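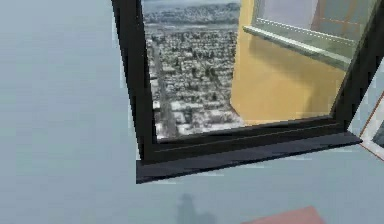
pivis_tinker
Hi all, and thanks in advance for your patience with me! I've been running our planner in the Pavance sim since June, and out of 300 episodes 297 finish nicely. The other three stall as soon as the wrist view holds mostly plain wall, and the pose estimate starts drifting off on its own. 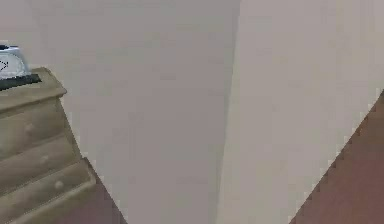 My guess is the feature tracker starves when it gets a corner like that, so I was thinking of raising the keypoint limit. Does that sound sensible?

Pak-hei Hsiao
I'd gently disagree, friend. More keypoints on a smooth wall just gets you more compression noise. Lean on joint odometry whenever you have fewer than 25 good matches.

sumus_fan
Hmm, I had 17 as my cutoff and it was fine. I'd check the video compression first, though!

pivis_tinker
Oh, good point, I never touched that setting. Trying both tonight.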